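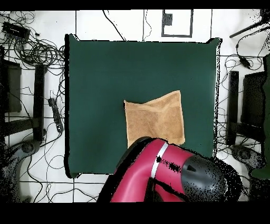 第七章 毛巾没抓起来，为什么没有报警

7.1 从一次停机说起

先讲一件我自己搞砸的事。那几年我在一个叫Clorance的小项目里做叠毛巾，题目听着简单，真做起来天天出岔子。5月17日下午，我让机械臂跑一组重复测试，计划30次，结果跑到第5次，关节力矩突然顶到上限，急停继电器“啪”地一响，整条臂断电了。

我当时的第一反应（估计你也会这样）是骂硬件。驱动器用的是Wondon的，前一阵刚换过固件，我想都没想就认定是它。拆线、换备件、重新标定，折腾到晚上，一通电，老毛病又来了！后来同事让我去看日志，我才老老实实坐下来一行一行翻。

日志里记得清清楚楚：前4次里有两次，夹爪闭合之后开度接近零，也就是说什么都没夹住。可程序照样往下走，抬起、平移、放下，最后还给我写了个“完成”。到第5次，末端压得太低，隔着毛巾顶在了绿垫子上，位置控制器一看没到目标，就拼命加力，一直加到保护动作为止。

所以停机那一刻，故障其实早就发生了，而我把力气全花在了最后那个响声上。这一章要讲的，就是怎么把“出事的时刻”和“出错的时刻”分开来看。

7.2 三个词，先别混着用

我见过不少同学写实验报告，“错误”“故障”“失效”随手换着用，读的人头都大了。咱们在这本书里约定一下：

故障，指系统里本来就有的毛病，比如标定偏了、阈值写错了、插头松了。它可以安安静静待很久。

错误，指故障让系统内部的状态变得不对了。还是拿毛巾说，高度估计比真实值低了一截，这个数就是错误。

失效，指外面的人看得见的后果：没抓住、压到垫子、停机。

按这个说法回头看我那次事故：故障是桌面测试时留下的高度参数，搬到地面以后没有改；错误是算出来的下降目标；失效有两种，一种是空抓，一种是过载停机。空抓那种最讨厌，因为它不出声。

顺便说一句，急停在这件事里干得很漂亮，它该断就断了。千万别因为嫌它老跳，就把力矩上限往上调。我承认我动过这个念头，手都放到键盘上了。

7.3 软的东西为什么特别难

抓一个铁块，夹没夹住，看夹爪开度基本就知道了。毛巾可不一样，它会塌、会皱，会顺着指尖滑走，只夹住薄薄一层时，开度和空抓差不了多少。叠好的毛巾还有另一个麻烦：从上往下看，边缘和折痕长得很像，程序很容易把折痕当成边，伸手就往中间去了。

再加上遮挡。从头部往下看，手臂一伸过去，毛巾靠下的那一边就被挡住了，偏偏这时候最需要知道它在哪儿。很多人（包括当年的我）会让程序沿用遮挡之前的估计值，这本身没什么问题，问题在于没给这个值设有效期。毛巾要是被带动了一点点，后面的动作就全是照着旧地图走路。

7.4 地上的线也算系统的一部分

讲安全的书一般先讲围栏和光幕，我想先讲地面。在地上摆一块垫子做实验很方便，可电缆也全在地上，成团的、绕圈的、从垫子边上过去的，还有紧挨着垫子的插线板，椅子又摆在两侧。这种场地我太熟了，我自己就在里头绊过，差一点把控制器的电源扯下来。

你想想看，要是机械臂正抬着，电源被脚带掉了会怎样？有抱闸的关节会停住，没有抱闸的就直接往下坠。所以上电之前，请先做这几件事：

1. 沿着垫子走一圈，把臂能够到的范围内的线全部清走，清不走的就固定住。

2. 插线板移到没人走动的一侧，插头逐个按紧。

3. 椅子拉开，衣服别搭在会被勾到的地方。

4. 确认急停按钮伸手就能按到，然后真的按一次。

5. 用手拨一拨末端，看看有没有抱闸的关节松动。

第4步总有人跳过去。我们后来借用Agyeman实验室的场地，上电前一按急停，没反应，按钮的线根本没接上。

7.5 给空抓加一道检查

改起来并不复杂。夹爪闭合以后，先抬起一小段，停一下，再同时看两样东西：腕部受力有没有变化，画面里的毛巾有没有跟着动。两样都没有，就判定为空抓，退回去重来，连续失败就停下来叫人。下降的时候再加一个接触力阈值，一碰到东西就收住，别硬往目标高度去凑。

加上检查之后，我们把Baltimetti那边留下的1065条旧记录重新筛了一遍，有67条写着“完成”，回放出来却是空抓。这些记录之前都当成功数据用了，想想还挺后怕的。

下一节我们就从日志格式讲起，看看每一步至少要记下哪些量，事后才查得清楚。开始之前，请先翻出你自己最近一次停机的日志，从停机那一行往前读，在第一个不对劲的数值旁边做个记号，7.6节会用到它。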